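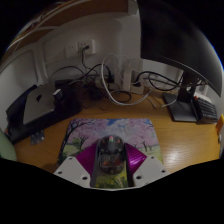 Desk Setup FAQ: Mouse, Pad and Cables

Does a transparent mouse track differently from an opaque one?
No. The shell has no effect on tracking. Surface and sensor setting do.

Which sensitivity should I start with?
Set 800 and work for a day. If the pointer overshoots small targets, drop to 600.

Can I use a pad with a full printed picture?
Yes. Cherry trees, clouds and meadow are all acceptable to an optical sensor in most cases. If the pointer skips over one area of the print, turn the pad end for end and test again. Glossy prints cause more skipping than matte ones.

Do I need a pad on a wooden desk?
Recommended. Varnish that reflects a window or lamp can confuse the sensor, and mouse feet wear a visible track in the finish.

How should cables at the back of the desk be routed?
Unplug everything first. Separate black cords from white ones -- this alone makes tracing easier -- then label both ends. Coil the excess with hook-and-loop ties and leave 10 cm of slack at each device.

Where does the power strip go?
On the desk against the wall, or in a tray under it. Upright adapters block neighboring outlets, so put them at the end of the strip. Do not plug one strip into another.

How do I clean the pad?
Cloth pads: lukewarm water, mild soap, soft brush. Dry flat for 120 minutes, longer in January.

Page maintained by Demetrio Cantero, Nolau. Updated Tuesday, April 1, 2025.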